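Nineteen Pairs

Elaine Portela had the shop until the end of August. After that the landlord wanted it back, and the rent she had paid ahead would be gone too. She went in at seven in the morning with a roll of tape and her aunt's keys.

Her aunt Rosângela had sold work shoes in that room for most of her life. They were for waiters, nurses, ushers and anyone else who had to stand up all day in black. She bought them from a firm called Raltero, and when Raltero closed she bought what was left in the warehouse for 3000 dollars and said it would see her out. It very nearly had.

Tadhg Kavanagh came at eight. He had the bakery next door and still had flour on his arms.

"What do you want moved?" he said.

"Nothing yet. I have to find out what fits what."

The trouble was the ledger. Rosângela had stopped writing down sizes sometime in the spring. She wrote names. Under the last heading were the words "put by, paid," and then a column of customers, 19 of them, one pair each. The shoes themselves had no tickets. Elaine had taken a pair down and looked inside, and the number was worn off the lining where a thumb had rubbed it.

"These have been tried on," she said.

"She made everyone walk up and down," Tadhg said. "She made me do it. I only came in to borrow a ladder."

"Are you in the book?"

He looked. He was in the book, between Benedito Evangelista and a woman neither of them knew.

"I never paid her," he said.

"It says you did."

He went and stood by the window for a while. Then he said he used to bring her a loaf at closing time, and maybe that was what she meant.
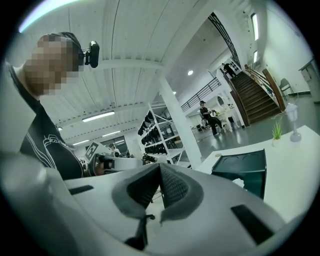 They started with the telephone. Mr. Evangelista answered on the second ring and said he would be there before lunch. Jihad Hamdan said he had given up waiting tables and drove a van now, but he would come anyway - he had liked her. Two numbers were dead. At one house a boy said his mother was asleep and took down the address very slowly, asking how to spell every word.

Mr. Evangelista came in his Sunday jacket. He sat down and took off his shoes before anyone asked him to.

"Third shelf," he said. "She always kept mine on the third shelf."

Elaine brought him a pair from the third shelf. He laced them, got up, walked to the door and walked back.

"No," he said. "Try the next ones."

She went to get them. Tadhg put the kettle on.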